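Unit 6: Credit transfer and articulation

Notes by Benedikt Prantl, revised 20/10/2023

An articulation agreement commits a receiving institution to recognise named units completed elsewhere. Block credit is granted for a whole qualification; specified credit is granted unit by unit and requires a mapped learning outcome. 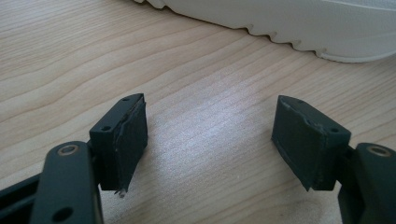
Under the Hescombe model, a diploma holder may claim at most 40 credit points towards a degree programme. Unspecified credit counts towards electives only — it cannot satisfy a prerequisite. Where the diploma is older than the agreement, the faculty assesses currency case by case.

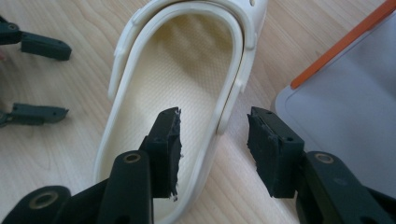

White clog-style shoe with heel strap, on a light wooden tabletop.

Reading: Cisternas, chapter on residency rules. Note his distinction between minimum residency and final-year residency.

Written task: 600 words comparing the Hescombe and Trimow models, weighted at 30 per cent.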